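首页 > 餐桌用品 > 盘与碟 > 塑料圆盘

Urkard 塑料圆盘 Alvarado 系列
单只出售,整箱 96 只另询
Pimside 选品页,更新于2019年6月27日,星期四

先说我们对这类东西的态度

塑料盘子在目录里很容易写得天花乱坠。厂家给的资料一共两页,第一页几乎全是形容词:“如琉璃般温润”“告别破碎焦虑”“为每一餐注入阳光”。这些话我们一句都没有搬过来。盘子就是盘子,圆的,浅的,带一圈沿,能盛饼干、切好的水果、几块三明治。至于它能给一顿饭注入什么,请自己吃了再说。

我们进这款盘子的原因很平常:原来卖的 Nilwood 木纹圆盘从五月起断货,供应商说会补,到现在没有补。客人来问,总得有个别的可以拿。Urkard 的报价合适,样品也过得去,于是先上架。如果哪天 Nilwood 那款回来了,两款会并排放着,到时候各位自己比较。

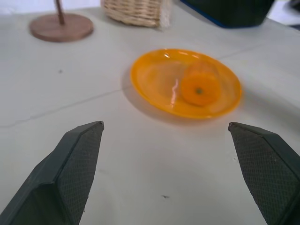

Alvarado 圆盘,半透明橙色塑料,摆在灰白色哑光桌面上。

关于颜色

Alvarado 这个系列走的是黄到橙这一段暖色,厂家给它们起了一堆名字,什么“蜜光”“晨穗”“橘雾”,我们看了半天也没分清谁是谁。本页一律只叫黄色和橙色。

要提醒的是,颜色这一栏最容易出纠纷。塑料盘的颜色受灯光影响很大,放在窗边看和放在厨房顶灯下看,差别可以大到让人怀疑收错了货。透光的料子更麻烦,垫在下面的桌布是什么颜色,盘子就会跟着偏一点。网页照片、手机屏幕、印刷目录,三处看到的颜色通常对不上,请不要拿着屏幕去比对实物,也不要指望用它去配一块您已经买好的橙色餐垫。配得上算运气。

厂家声称“同批次零色差”。我们不替这句话作保。拆过的箱子里,肉眼看上去还算一致,可是我们没有仪器,也没有把不同箱子的货放在一起比过。一次要用很多只、又很在意颜色整齐的客人,建议整箱拿,别分几次零买。

关于“透”

资料上还有一句“高透晶莹”。先把期待放低一点。半透明就是半透明,光能过来一些,底下有什么只能看个意思,跟玻璃是两回事。用它来装布丁、果冻、切片橙子,颜色会显得热闹;装酱汁重的菜,吃到一半盘面糊成一片,透不透也就没有意义了。

另外,越透的料子越藏不住划痕和水渍。用钢刀在上面切过东西,印子会留在那里。我们不认为有哪一种塑料盘能够“历久如新”,见到这四个字请自动跳过。

盘形与用法

浅盘,边沿略微抬起一圈。这圈沿的作用有限:能挡住滚动的小番茄和葡萄,挡不住汤。有客人问能不能盛粥,我们的回答是不要。稍微一歪就会出来,何况薄塑料盛了热的东西,端起来手指也不好受。

适合的用途大致有这些:
干点心、面包、饼干
洗净沥干的水果
小朋友画画时放颜料块或蜡笔
玄关放钥匙和零钱
院子里吃饭时分菜用的个人盘

不适合的用途:
带汤的菜
刚出锅的油炸食物
当砧板
进微波炉,进烤箱
当花盆托(长期积水之后盘面会留一圈白印,擦起来很费事)

最后一条是听客人说的,我们没有专门试。不过水垢这种东西,想来也不会因为盘子叫 Alvarado 就客气一些。

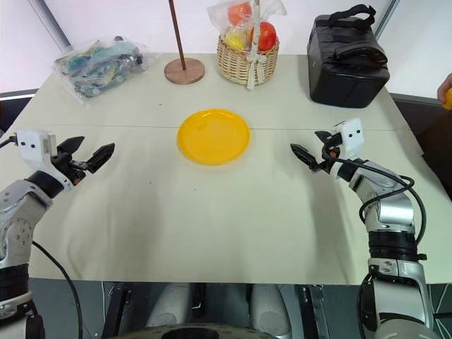 Alvarado 圆盘,黄色光面,浅沿,平放在白色桌面中间。

光面还是哑面

光面好看,这一点没什么可争的,尤其是黄色,放在白桌子上很跳。光面的坏处是指印。端一次留一次,油手端更明显。家里有小孩的,可以直接把“光洁”二字从期待里划掉。

哑面款厂家说在做,没有给日期。我们问过两次,两次得到的答复都是“近期”。按以往的经验,供应商嘴里的“近期”没有参考价值,所以本页不开放哑面款预订,也不收定金。到货了自然会挂出来。

清洗

厂家写的是“可机洗”,没有写放哪一层、用什么程序。我们追问之后得到一个数字:水温不超过 60 度。请以这个数字为准,也请先看看自己家的洗碗机说明书,不少机器的强力程序水温都比这个高。拿不准的话,手洗。海绵的软面加一点洗洁精,冲干净立起来晾着。

不要用钢丝球。不要用去污粉。番茄酱、咖喱、红油这几样会往塑料里渗,吃完放着过夜,第二天多半留色。黄色盘子上沾了咖喱也许看不太出来,橙色盘子上沾了红油也许也看不太出来,这算不算优点,各人看法不同。

有一种说法是留色的塑料盘放在太阳底下晒一天就好了。有人说灵,有人说晒完颜色没退、盘子倒发脆了。我们不推荐,也不打算拿自己的货去试。

叠放与收纳

带沿的圆盘可以叠。叠起来之后,光面和光面容易吸在一起,尤其是没有完全晾干就收起来的时候,取的时候要从侧面错开,别用指甲硬抠。厂家宣传的“一叠即稳”,在平整的柜子里大概成立;放在会晃的推车上,叠高了照样会滑。

搁在抽屉里的话,中间垫一张厨房纸,能少一些摩擦的细痕。嫌麻烦就不垫,细痕早晚都会有。

盘子怕尖角和重物压着。我们见过一摞塑料盘上面坐了一只铸铁锅,过了一个夏天,最上面那只已经有了弧度。那一摞是别家的货,道理一样。

摔了会怎样

“摔不破”三个字我们不写。塑料比瓷耐摔,这是常识,可耐摔与摔不破之间隔着很长一段距离。平着落在木地板上通常没事,边沿着地、磕在瓷砖上,就有可能裂出一道白印。出现白印或者裂口之后请不要再拿来装吃的,裂口里藏东西,洗不出来。

也请不要把盘子当飞盘。每年天气一热就有人问。沿太浅,飞不稳,落地还容易崩边。

商品资料

品名:塑料圆盘
品牌:Urkard
系列:Alvarado
颜色:黄色、橙色(橙色为半透明)
材质:塑料,具体牌号厂家未提供
形状:圆形,浅沿
表面:黄色为光面
水温上限:60 度(厂家答复)
微波炉:不可
烤箱:不可
整箱数量:96 只
零售起订:3 只
退货期限:收货后 30 天内,未使用

材质一栏多说几句。我们请厂家提供更细的材料说明,对方发来一张图片,字小得认不清,放大之后依然认不清。在拿到看得清的文件之前,这一栏就照现在这样写。介意的客人完全可以等,或者去买瓷的。食品接触方面的文件同样在催,没收到之前,任何转卖我们货的店铺若是写了“婴儿级”“医用级”一类的词,都与本页无关,也请您对那类词多留个心眼。

包装

零售的盘子套一层薄袋,没有彩盒。送礼的话请自备包装,我们没有礼盒可配,厂家的礼盒样品看过,纸软,颜色又重,加的钱不值。

整箱是厂家原箱,箱子外面写着系列名,不一定写颜色。收到之后请先开箱看一眼再签收,别等到聚会当天早上才发现拿的是另一种颜色。签收之后再说颜色拿错,处理起来会慢很多。

零买为什么要三只起

一只盘子的运费比盘子还贵,拆零单只寄,路上挤坏的也多。到店自取可以只拿一只。

退换

未使用、袋子完好,30 天内可以退。用过的不退,包括“只装过一次饼干”。有下列情形的,拍清楚照片发过来,我们换:
到手时已有裂口
盘底明显不平,放在桌上来回晃
边沿有毛刺,摸着扎手

有下列情形的,抱歉,不换:
与屏幕颜色不一样
盘面有一两处针尖大的小点(注塑件常见,擦不掉)
比想象的轻
比想象的小

后面两条收到的次数最多。下单之前若有疑问,请来店里拿在手上试一试。照片上的盘子周围没有可以准确比对的尺子,凭照片猜大小总要猜错。

常有人问到的几件事

与 Nilwood 木纹圆盘能不能混着叠?
不建议。两款的沿高不同,叠在一起不贴合,最上面那只会歪。

黄色会不会越用越旧?
会。所有浅色塑料都会,快慢看日晒和洗法。放在窗台上当摆设的那只,会比放在柜子里的那只先旧。

有没有配套的杯子和碗?
Urkard 的目录上有,样品我们只收到碗,边口发涩,没有进。杯子没有见到实物,没见到的东西不上架。

拿来给孩子用合适吗?
分点心、玩过家家、放蜡笔都行。年纪很小、见什么都咬的孩子,我们在文件齐全之前不作推荐。

能不能印字?
厂家说能。我们看过印好的样品,用指甲刮几下字就花了。要印的请直接联系厂家,我们不经手。

有味道怎么办?
刚拆袋时有些盘子带一点塑料味,温水加洗洁精洗一遍,敞开晾一晚。晾过之后味道还是很重的,不要用,拿回来退。这种情况不算“已使用”。

值不值得买

看您手上缺什么。缺几只不怕磕碰、颜色鲜亮、丢一只也不心疼的分食盘,这款可以。想找能用许多年、拿出来待客有分量的盘子,请往前翻到瓷盘那一类,别在这一页浪费时间。至于厂家说的“一只顶三只”,我们琢磨了很久,还是没弄明白顶的是哪三只。

同类商品
Nilwood 木纹圆盘(缺货,可登记到货通知)
Urkard 长方托盘
Pimside 自选白瓷浅盘

到货通知、整箱询价请用页底的表格留言。留言时写明颜色和数量,只写“要那个盘子”的,我们得再回一封信去问是哪一个。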